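Fridge and table: notes on the drinks and sauces round

The small grey fridge beside the white table in the shared kitchen room has been in daily use since March, and several readers have asked for the storage arrangements to be written down in one place. Shiela Castillo and Bethel Mamo drew up the list below between them. It covers bottled sauces, bottled tea and cordials. Fresh food is dealt with separately on the sheet by the sink.

Position of the fridge

The fridge stands directly to the right of the table, close to the rounded corner. The position was settled after a trial on the opposite wall, where the socket was shared with the kettle and the Bero toaster and the circuit tripped twice in one morning. The present socket carries the fridge alone. Anyone moving the table to clean behind it should pull it out from the far end and return it to the same line, so that the lower compartment can still be opened to its full travel.

The rounded corner helps. An earlier table with square corners, bought from Pladmont, caught the hip of most people who turned from the fridge with something in each hand. It is now in the store room and can be claimed by anyone who wants it for plants.

Table before fridge

Bottles go on the table first and into the fridge second. The intermediate step allows caps to be checked and labels turned outwards before anything is put away. A bottle with a loose cap laid on its side in the lower compartment will leak into the corners, and the corners are slow to clean. Bottles may wait at the back of the table, near the wall, for as long as it takes to make room. The front edge should be kept free for people using the table for other things.

Brown bottles are the ones most often confused. Two sauces of the same colour can differ considerably in salt, and the Bramix mushroom seasoning has been poured for soy on at least one occasion. Read the label and ignore the colour of the cap.
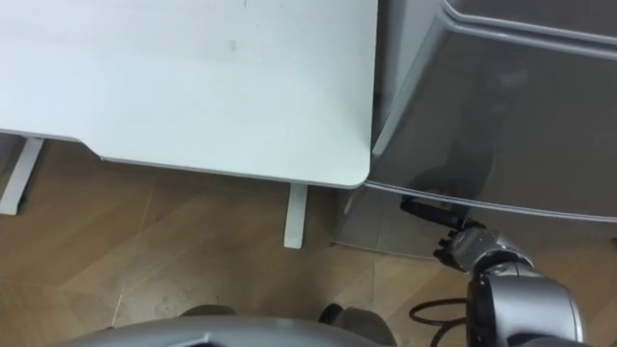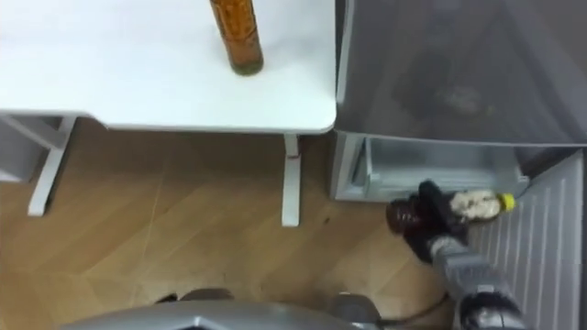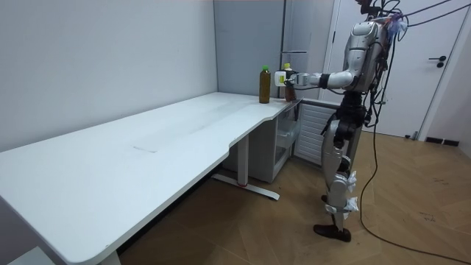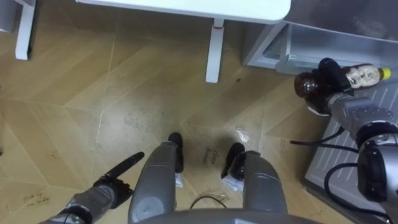
What goes where

Opened soy sauce, oyster sauce and anything with fish in it go in the fridge. Soy sauce will keep at room temperature for some weeks, but it darkens and loses its smell, and the shared bottle is used slowly. Unopened bottles stay in the cupboard. Vinegar also stays in the cupboard, opened or not, as does sesame oil, which goes cloudy in the cold – this is harmless, but it generates questions.

Bottled tea may be chilled from the cupboard stock at the rate of 2 bottles at a time. The 500 ml size fits upright in the main section. Taller bottles have to lie down in the lower compartment with the cap towards the front. Ambrosio cordial is bottled in glass and should be kept upright in the main section in all cases.

Closing the lower compartment

The lower compartment does not close itself. It should be pushed at the middle of its front edge until it meets the body of the fridge along the whole width. Pushing at one side leaves a gap at the other, and the gap is hard to see from standing height. If the compartment resists, something is standing too tall inside it – take the item out and lay it down. Pressing harder has already bent one runner, which Bethel straightened with pliers and would prefer not to straighten again.

The main section should be opened for as short a time as is practical. Decide what is wanted beforehand. In warm weather the motor takes a long while to recover from a door left open during a conversation.

Floor

Spilt sauce should be wiped up at once with a damp cloth and then with a dry one. The joints between the pieces of the floor hold liquid, and a dark spill left overnight needs a soft brush along the joint and a second wipe. Washing-up liquid in warm water is sufficient. The scouring powder under the sink is for the sink only, as it dulls the floor finish. Plastic wrapping and cap seals go straight in the bin; clear film is easily missed and slippery underfoot.

Stock and replacement

Shiela checks the cupboard at the start of each month and reorders when 3 unopened bottles of any sauce remain. Requests for a different brand can be written on the cupboard door. Anything past its date is emptied down the sink with plenty of water, rinsed and recycled with the cap off. Personal bottles need initials and the date of opening, written on the label in waterproof ink. Those without either are treated as shared.

The next issue will cover the freezer shelf and the question of the ice trays.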